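Gripper shootout, part 2: cloth

Quick gallery from the finger comparison. Four finger sets, two controllers, one pink cloth. Full write-up comes later when I get the logs sorted. Short version for the impatient: the Kettler fingers are staying on, the Bestell ones are going back in the drawer.

Setup is the same as part 1. Two arms facing each other, one table, cloth goes down, both grippers have to find an edge and spread it. 50 tries per finger set, then swap. Ilse Kröger did the swaps, I did the typing.

Arms up over the table, grippers facing each other, nothing in them. Cloth still bunched over on the left with that big fold in it.

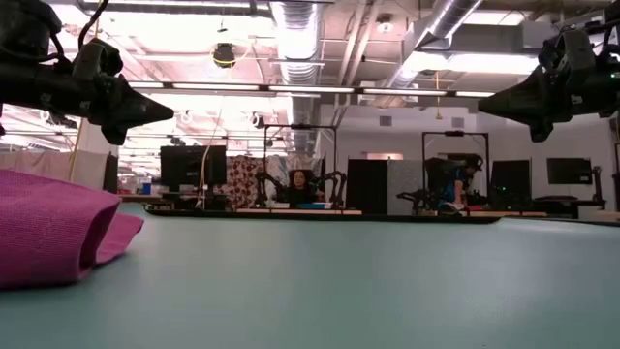
Page last changed: 23 May 2019

Start pose matters more than I thought. First day we parked the arms too low and the Wundex controller kept planning through the table, then stopping with a fault. Raised the park height, faults went away. The Zesuver box never cared either way. Slower to boot tho.

Notes on the controllers, since people asked after part 1:

Zesuver — smooth, boring, good. Force limit is easy to set and it sticks after a restart. Menu is a mess.

Wundex — faster between poses, nicer screen. Loses the force limit if you power cycle, so you have to put it back in every single time. I forgot twice. Sent them a mail about it in December, no reply yet.

And the fingers:

Bestell wide. Great on boxes in part 1, bad here. Too thick at the tip, pushes the edge along the table and never gets under it. Gave up counting the good ones after a while, there were not many.

Bestell narrow. Better. Pinches fine but lets go when the other arm pulls. Tried grip tape on the pads, helped a bit, then the tape started to peel.

Kettler plain. Best of the lot. Long taper, gets under a single layer most of the time and holds on.

Kettler with the rubber pads. Nearly as good on the pinch, but drags the cloth around when you only want to press and slide. Might suit towels, will try.

Next one has the cloth stretched out in a long band between the two arms. Small fold sticking up near the left end, a rounder bunch toward the right.
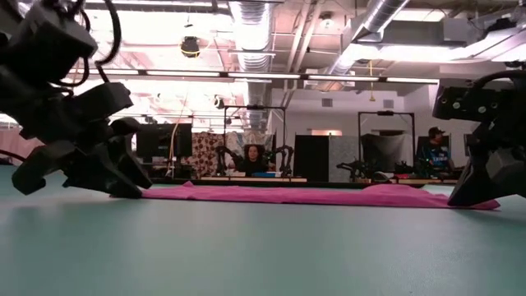 Spreading is where the two controllers really split. With the Zesuver both arms pull at the same rate and the wrinkles mostly come out by themselfs. With the Wundex one arm gets there first and you get a lump on the slow side. Could be our tuning. I copied the gains straight over from one to the other, which was lazy.

Cable routing still needs work. Loops are fine up high, not so great when the wrist turns all the way in. Ordered shorter ones.

Numbers so far: 200 tries total across the four sets, all with the same cloth. Settled on 5 newtons for the press, anything over that and the fingers dig in and the whole thing creeps. Cycle time table is half done, Ilse has the other half on her laptop.

Still to do: towels, something stretchy, and a rerun of the Bestell narrow with glued pads in place of tape. Also want to try one Kettler and one Bestell together, left and right, to see if the pulling problem goes away with just one good hand.

Part 1 (boxes and bags) is linked in the side menu. Mail me if you want the raw logs, they are big and badly named.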